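How to apply for a small education grant (and not lose a whole month to it)

I've now helped with more bursary and grant applications than I ever meant to. It started with my neighbour Fereshteh Arabzadeh, whose son had a place on a college course and no way of paying for the tools and the bus pass, and then word got round, as it does. So I've written down how I go about it. It's aimed at students and parents going for the smaller local funds, the sort run by a firm or a club, and most of it will work for the bigger ones too.

Before you start

Get a folder. Paper or on your laptop, I don't mind, but one folder. Into it go:

Your last two school or college reports
The letter offering you a place, if you have one
Proof of address
Something showing household income (payslips, benefits letter, or a tax summary)
A passport-style photo, if the form wants one

Scan everything once, properly, the right way up, and give the files sensible names. "Marjan Jalali report spring" beats "scan0004 final FINAL" when you're uploading at eleven at night.

Step 1: Find funds that fit you

Start small and close to home. Ask at the school office, the library and your nearest community centre. Look at who employs people in your town, as well. Wusmont has a bursary that hardly anybody outside the town has heard of, and last year it had 13 applicants. Those are lovely odds! Compare that with the national scheme Omid Babaei went for, where he was one of 2088.

Read the rules before you fall in love with the money. Check the age limit, where you have to live, what subject you need to be studying and whether you can hold another award at the same time. If you're not sure, ring up. I've never had anyone be short with me for asking.

Step 2: Work out what you need

Funders like a proper sum. Sit down and list the costs for the year: travel, books, kit, exam fees, lunches if they're allowed. Look up real prices and note where you found them. Omid's first draft just said "equipment and travel". We sat at my kitchen table and worked it through and it came to 520 pounds, with a bus fare table to back it up, and the whole form suddenly looked like it had been written by somebody who meant it.

Don't pad it. Don't shave it down to look modest either, or you'll be stuck in February.

Step 3: Write the personal statement

Everyone dreads this bit. My trick is to talk first and write second. Get a friend to ask you why you picked the course, what you've done so far and what you'd do if the money didn't come. Record it on your phone, then type up the good parts.

Keep to real things. "I am passionate about dance" says very little. Kelechi Amadi wrote that she'd been helping with the under-nines at Grendidance after school and had to learn every routine backwards so the children could mirror her, and I can still remember that line months later (so could the panel, I'd imagine).

If they give you a word limit, stick to it. Some online forms chop off whatever runs over without telling you, so paste your text in, save, and go back to see what's there.

Step 4: Ask for your reference early

Teachers get buried in these in April. Ask at least three weeks ahead, in person if you can, and then send an email with the deadline, the address and a few notes about what the fund is looking for. Esmaeil Ebrahimi, who taught both of Fereshteh's boys, told me the notes save him an hour each time.

Step 5: Check, send, keep a copy

Have somebody else read it through. Look at your name, your date of birth and your bank details twice. Send it a day or two before the deadline, as websites do fall over on the last evening. Save the confirmation email in your folder.

Step 6: If you're asked to come in

Usually it's a short chat with a couple of people. Take your folder, and be ready to talk about your costs. If you win, there may be a little presentation with a big cheque and a handshake. Go, even if you're shy! Send a thank-you note afterwards, and then a short update at the end of the year, which is worth doing whether or not they ask for one.

If it's a no, write back and ask politely for feedback. Marjan did that, changed her costs page, and went back in for the next round with much the same statement. 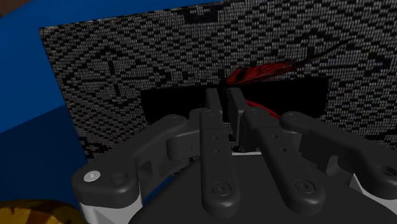 She got it the second time, by the way, and the feedback email is still in her folder. I'll do a separate page on filling in the income section, as that's the part I get asked about most. Until then, leave a comment if your form has a question on it that makes no sense and I'll have a go at it.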